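9月13日 星期三　叠衣服数据采集，黑色那批

本站使用 Cookie 以改善浏览体验。继续浏览即表示您同意我们的 Cookie 政策。[接受] [管理设置]

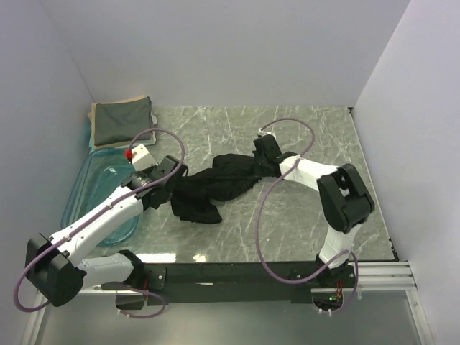
今天全天都在录黑色衣物，计划80条，双臂遥操作，任务还是"抓起、展开、对折、放好"这一套。黑色是真的难搞！上周录浅色的时候我还觉得自己手感不错，换成黑的立刻被打回原形。衣服一团起来，褶子全糊在一块儿，屏幕上根本分不清哪里是领口哪里是下摆，只能靠那一点点反光猜。像这样左右夹爪各夹住一头、横着拉开的姿势，按说应该把衣服拉成一片，可它还是拧成一长条，左爪下面还耷拉着一坨。这种状态我现在统一标成"拧绞"，跟"团状"分开记，之前两个混在一个标签里，回头训练的时候肯定要吃亏。

先说进度。上午按老办法录，节奏很差，老是想一把抓到角上，抓不到就松开重来，一条里面来回抓好几次。后来想了想，这些重抓其实留着挺好的，模型早晚也要学会抓错了怎么办，只要最后叠成了就算有效。但是有个前提：松爪要干脆，别犹犹豫豫地半开半合。我自己回看了几条，夹爪开度那条曲线抖得跟心电图似的，这种就删掉了，一共删了6条，编号记在共享表里，原始文件先不动。

下面几件事记一下，免得下次换人又踩一遍。

一、起始状态别太"乖"。我发现自己摆衣服摆着摆着就开始偷懒，每次都团在桌子中间差不多的位置，方向也差不多。下午改成随手一扔，扔到哪儿算哪儿，只要两只手够得着就录。够不着的单独归一类，先单臂拖回来再展开，这类目前还很少，得补。

二、线缆。右臂那圈紫色的线绕得太大，手臂往里收的时候线会扫到桌面，有一回直接蹭到衣服，把刚铺平的一角带了起来。那条我没删，标了"线缆干扰"。明天开工前把线重新理一下，多绑一道，但也别绑死，腕部转到头的时候得留余量，上次绑太紧，转到一半就报力矩超限，吓我一跳。

三、曝光。黑衣服配浅色桌面，自动曝光老是被桌面带跑，衣服那块就成了一个黑洞。我把曝光锁住，手动往上提了一点，桌面稍微有点过亮，但褶皱总算看得出来了。锁曝光之前和之后的数据请分两个文件夹放，千万别混！文件夹名后面我加了后缀，看到就懂。

四、语言标注。Purkley 那边要求每条配一句指令，我一开始全写"把衣服叠好"，写到后面自己都看不下去。现在换着说法写，有的带颜色，有的带动作，有的就是很随便的口语。中途失败又救回来的那种，还要在备注里写一句是在哪一步救回来的。麻烦是麻烦了点，但是比以后回头补强多了，补标注那个滋味我不想再尝第二次。

五、拉扯力度。绷住之后不要再往外扯了！遥操作这头没有力反馈，很容易越拉越开，然后一边突然滑脱，衣服"啪"地弹到另一边去。我的土办法是盯着下垂的那部分，它往上收得慢下来了就停手，再慢慢往下放，让桌面帮着把布摊平。这个办法不太好写进操作说明，新人来了还是坐旁边看我做几条比较快。

再说模型那边。昨晚用旧数据训的 Langat 第二版拿来试了试，浅色T恤基本能走完流程，一到黑色的就在抓取前原地晃，左手伸出去又缩回来，特别像我上午的样子……所以我怀疑它学的就是我的犹豫。总集目前是1437条，深色占得太少，这个比例本身就说明问题了。目标是深色单独攒到400条再重训一版，照今天这个速度，10月上旬应该够，前提是 Lelberg 那台机子能按时腾出来，两个台子一起录。

还有一个没想明白的：要不要把"展开"和"对折"拆成两段分别采？拆开的好处是展开这一步可以多录很多，反正最难的就在这儿；坏处是两段接起来的地方容易断，模型展开完了不知道该干嘛，就举着衣服发呆。Drovau 上一轮试过拆开，衔接处的失败比我想的多，不过他们录的是毛巾，形状简单，不一定能照搬。我倾向于整条照录，另外再补一批只有展开的，采样权重慢慢调。谁有不同意见直接写在下面，别私信我，私信我会忘。

明天待办：
- 理线，右臂先弄
- 回放检查下午那批的时间戳，左右臂好像有一点点错位，也可能是我眼花
- 够不着的起始状态，补一组
- "拧绞"标签写进标注说明，旧数据里混着的挑出来重标
- 夹爪指垫看一下磨损，下午滑脱明显比上午多，该换就换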